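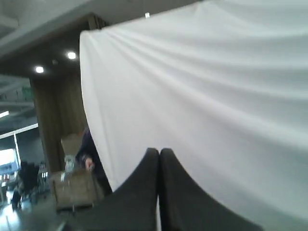

Subject: Re: [gripper-eval] Fiseck soft pads vs Stunis parallel jaw on cloth
From: Lionel Joly
Date: 7 June 2026

On the question of pads, see inline.

> We are still on the Stunis jaw with the hard fingertips. It lifts a
> single layer most of the time but loses it when the arm moves off
> sideways. Before we order anything: are the Fiseck pads better at
> holding, or only better at picking up? And are you still getting
> useful pictures from the wrist camera once the cloth is up?
> Garkdale would like an answer before we fix the budget.

Holding, mainly. We ran 392 lifts on each set, same arm, same controller, same closing force, plain white cloth throughout. The hard tips dropped the cloth 23 times during the sideways move. The Fiseck pads dropped it four times, all with the pinch taken too near the hem. At pick-up itself I would not claim a difference. Both sets miss if the approach height is wrong, and both will take two layers if the fold is lying flat.

The pads need a slower close. At the default speed in the Brunet controller the fingertips push the cloth away before they meet. Halve it for the last part of the stroke and leave the rest alone. If you change the speed for the whole stroke you only lengthen the cycle.

Force: do not turn it up to make up for a poor pinch. The pads spread under load and the contact patch stops being flat. I went back to the lower setting after the first batch and the results above are all from there.

On the camera, yes, with limits. With the cloth held up, the fingers sit at the bottom centre of the view and the fabric can fill most of what is left, in our case the right-hand two-thirds. The pinch itself stays visible, including the thin strip of white between the fingers, so a slip check looking only at that region is workable. Anything that relies on seeing the room is not. What remains on the left is ceiling lights, a reflective floor and people, and I would not feed any of it to a pose estimate.

Two things to watch:

Exposure. A large pale cloth next to dark fingers pulls the automatic setting about. Lock it with the cloth already raised. We locked it with the gripper empty at first and the folds washed out.

Edge detection. The free edge of the cloth gives a clean curve against a darker wall and a poor one against a bright window. If you can choose which way the arm faces, choose the wall.

> Did you log wear on the pads?

Only by eye. One pair has done 1,656 closes including set-up and shows some polishing at the tips. Grip has not changed that I can measure. I intend to keep the same pair on until October and will post the numbers then.

I have not tried the pads on anything heavier than this cloth, nor on knitted fabric. If Garkdale has towelling in its list, test that before ordering more than one pair.

Lionel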